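Write the Rules Before the Grippers Go Out

Most of the safety rules we have for robots were written for factories. They assume a fence, a trained operator and a part that looks the same every time. Hand-held grippers are now used in bedrooms and kitchens to record how people pick things up, and those rules say very little about that kind of work.

At Ondrejka we wrote our own. The sheet has 17 lines and fits on one page. Finger pads get checked before each session. Small valuables are listed when they come out and again when they go back. A recording that shows a name or an address is deleted the same day. After more than 3000 recordings, I would change only two of those lines.

Other groups do it differently. Jitetti leaves the listing to whoever is holding the tool. Flalby has a manual of 248 pages, and I doubt many people in the field have read past the first chapter. A short sheet that gets used is worth more to me than either.

The groups should agree on a common minimum and publish it, starting with how to handle other people's belongings. The Colton meeting in October would be a good place to do it.
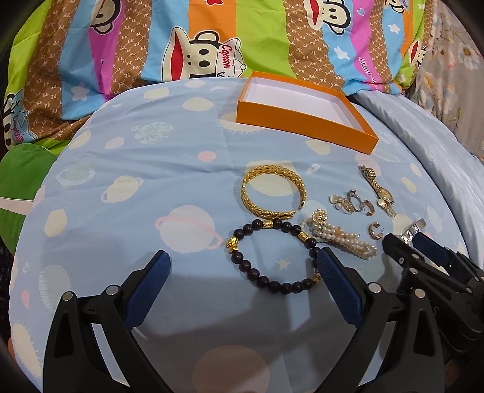 Jewelry on a bedspread with hand-held grippers.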